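The Shirt Comes Back: Zinhle Ngubane on Twenty Years of Mending

Zinhle Ngubane opens the side door of her shop in Prustdale a little before eight in the morning, puts the kettle on, and reads through the tickets from the day before. She takes in mending and alterations. She used to make wedding dresses as well and stopped, and she says she does not miss it.

"A bride comes five times and brings a different aunt each time," she said. "A man with a torn pocket comes twice."

She learned to sew from her mother, who did piecework at home, and then spent four years at Mokoena, a uniform maker that has since closed. Her job there was collars. She sewed collars onto work shirts all day and was paid by the bundle, with 60 shirts to a bundle.

"I was fast, and I was not good," she said. "At Mokoena you never saw the shirt again. Now I see everything again. If my seam opens, the customer is standing right where you are."

What comes in

Most of the work is pants hems. After that come zippers, linings and the elbows of sweaters. In November the coats arrive all at once, and she stops taking same-week jobs until the pile goes down. Her part-time helper, Arlo Castellanos, does the zippers. He came to her from upholstery and had to get used to thin cloth.

"He pulled everything too tight for the first month," Ngubane said. "You could see it from the sidewalk."

Castellanos, at the other machine, did not argue with this. He said a couch cushion can take a lot and a blouse can't.

Ngubane keeps a notebook of jobs she has turned down. There were 297 entries in it when we spoke. Some are there for price, where the repair would cost more than the customer wanted to hear. Others are fabrics that have gone too weak to hold a stitch. She holds the cloth up to the window and pulls it gently across the grain, and if she can see light between the threads she hands it back.

"People get upset. I tell them I can sew it, and it will tear next to where I sewed it. Then you have paid me and you have two holes."

Looking at a seam

She asks customers to wash things before bringing them in and to leave them unironed. A pressed garment hides its trouble, she said, and she would sooner see how it falls by itself. She spreads it on a table, lifts it at the seam, and watches which way the folds run. 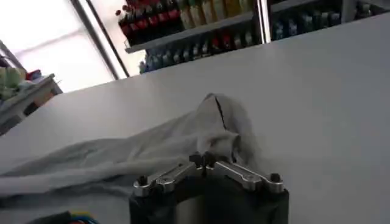
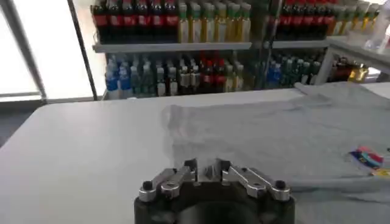
What she charges

The price list is taped beside the register and has been changed twice in ink. A plain hem is the cheapest thing on it. Relining a coat is the most expensive, and she tries to talk people out of it unless they love the coat.

Her rent went up when the building was sold, and for a while she thought about moving the work into her house. Jacobus Maluleke, who runs the shoe repair next door, persuaded her to stay. The two shops send each other customers – bag straps go to him, bag linings come to her.

"He told me that if I worked at home I would never eat lunch," she said. "I don't eat lunch here either, but I understood him."

Teaching

One evening a week she teaches a class of six at the long table in the back. They start with buttons, and she makes them cut the buttons off and do it over. By the last class they can do a blind hem by hand. She does not let them use a machine at all, and some of them complain.

I asked if she mends her own clothes. She held out her sleeve, where the cuff had come loose and was fastened with a safety pin.

"Since spring," she said. "It's on the list."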